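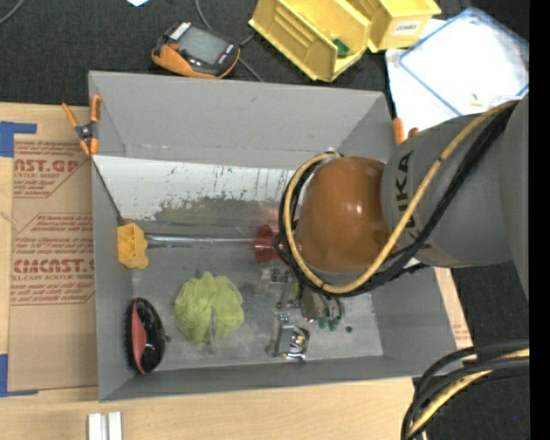
I've been putting off the bathroom clear-out since the start of December, and this week I finally ran out of excuses. My sister Morven Cruickshank is coming down from Plukudthorpe for 7 nights and she does like a tidy shelf (I don't know where she gets it from, it certainly isn't our mum). So everything is getting sorted by the binful. The fluffy lime-green bath pouf is a keeper, I love that colour! The black oval brush with the salmon-red bit down its side can stay as well, though it might move downstairs. I'm less sure about the odd bits of plastic, the orangey-yellow one and the see-through red one. I've been meaning to ask Ebenezer if he knows what they belong to.

Next up is the airing cupboard, full of towels we never use and a bottle of bubble bath from two Christmases ago. I'm saving that for Sunday, with the radio on and a large pot of tea.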